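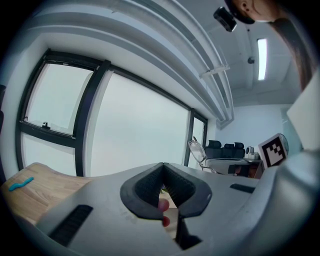
Posting Patterns on a Small Group Blog
Keir Baxter and Fathima Kumarasinghe

1. Background

Werthorpe is a group blog on secondhand books and local walks. Its editors asked whether the day of posting affects how many comments a post receives. Earlier posts went up whenever a writer finished, so the existing archive could not answer the question.

2. Method

We ran a trial lasting 10 weeks. Each week had 2 posts, one released on Thursday morning and one at the weekend. Writers did not choose their slot. Drafts went into a queue and were assigned by coin toss. Comments were counted three days after release. Replies by the post's own author were left out, as was anything caught by the Caron spam filter.

Page views came from the Urorum statistics plugin. It logs a reader who opens the home page and scrolls as one view, regardless of how many posts are passed – a known limit of the free version. We therefore treat views as secondary.

3. Results

Weekday posts drew more comments in most weeks. The gap narrowed when both posts were short. Posts ending with a direct question to readers did well in either slot, and this effect was larger than the effect of the day. Views showed no clear pattern.

4. Limits

Two regular readers left many of the comments, and their habits may explain part of the result. The Zorketti newsletter linked to one weekday post in the third week. Removing that week reduced the difference but did not reverse it.

5. Further work

A second trial should fix the day and vary only the closing question. The queue script and comment counts are in the appendix.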